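Capítulo 4
El puesto de trabajo cuando llega el robot

Objetivos del capítulo

Al terminar este capítulo, el estudiante podrá distinguir entre automatizar una tarea y automatizar un puesto, describir las funciones que aparecen en un taller con robots manipuladores e identificar los cambios en la jornada, la formación y la responsabilidad del personal.

4.1 El caso Kurup

Kurup prepara bandejas de comida para comedores de empresa. En su planta de Sevham, cada turno monta 3,390 bandejas y hasta hace poco todo el montaje se hacía a mano. En julio la dirección encargó a la firma Flirnia un estudio para pasar a robots de dos manos una parte del trabajo: vaciar cuencos, repartir piezas y colocar el pan en los platos.

La encargada de línea, Ekaette Adeleke, recibió la noticia con reservas. Su equipo era de 28 personas y la primera pregunta que le hicieron fue cuántas iban a quedar. La respuesta de la empresa fue que no habría despidos durante el estudio, pero que cambiarían los puestos. Dos operarios, Nabil Saab y Sheena Cairns, pasaron a trabajar con los técnicos de Flirnia en una sala de ensayos donde los movimientos se practican con alimentos de juguete, sobre una mesa cubierta con un mantel.

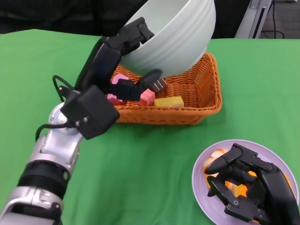 Figura 4.1. Ensayo de manipulación con dos manos robóticas. Una sujeta un cuenco inclinado sobre una cesta de mimbre con piezas de comida de juguete; la otra está sobre un plato.

El trabajo de Saab consiste en preparar la mesa, observar cada intento y anotar el resultado. Un intento se da por bueno cuando las piezas acaban en el recipiente previsto y ningún objeto cae al suelo. Cairns revisa las anotaciones y decide qué ejercicios se repiten. Para completar una primera serie se fijaron 600 intentos por movimiento.

Ninguno de los dos había trabajado antes con robots. Conocían, en cambio, detalles de la línea que no figuraban en ningún manual: por qué lado conviene volcar un cuenco hondo, qué piezas se enganchan en el borde, cuándo hay que soltar el pan. Esa clase de saber se llama conocimiento tácito, y lo estudiaremos en el apartado 4.3.

El cambio también tuvo costes. Saab echaba de menos el ritmo de la línea y le cansaba pasar horas mirando. Adeleke perdió a dos personas con experiencia y tuvo que reorganizar los descansos del turno. El delegado sindical, Olanrewaju Ekwueme, pidió que las nuevas funciones constaran por escrito, con su categoría y su salario, antes de que terminara el estudio.

4.2 Tarea, puesto y oficio

Conviene separar tres términos que suelen confundirse. La tarea es una acción concreta, como vaciar un cuenco. El puesto es el conjunto de tareas asignadas a una persona. El oficio comprende, además, lo aprendido a lo largo de los años.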